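We use cookies to keep you logged in. Accept | Manage

Brastport Eats: are the Dương croissants worth the line?

marshmelt
Moved to Brastport in August and keep hearing about Dương. Waited 15 minutes, paid, ate it in the car. It was a croissant. What am I missing?

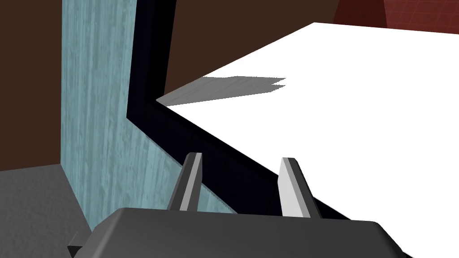

Re: are the Dương croissants worth the line?

pilcrow60
The butter, apparently. Illstead Bakery will sell you a bigger one with no line and less flavor.

toastrack
Disagree. Illstead is fine if you go before 8 — after that you're buying a doorstop. My table, my croissant, no regrets:
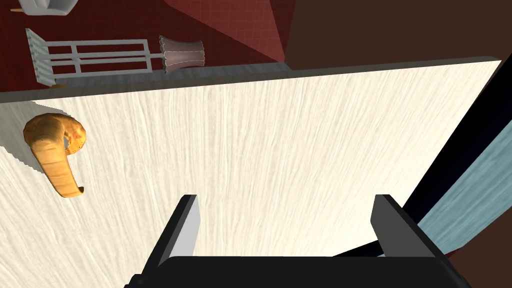
Croissant, curled like a question mark

marshmelt
Fitting. So which one do I buy?

pilcrow60
Dương. Bring a book.

toastrack
Illstead. Bring a watch. And don't eat it in the car, the flakes are with you until you sell it.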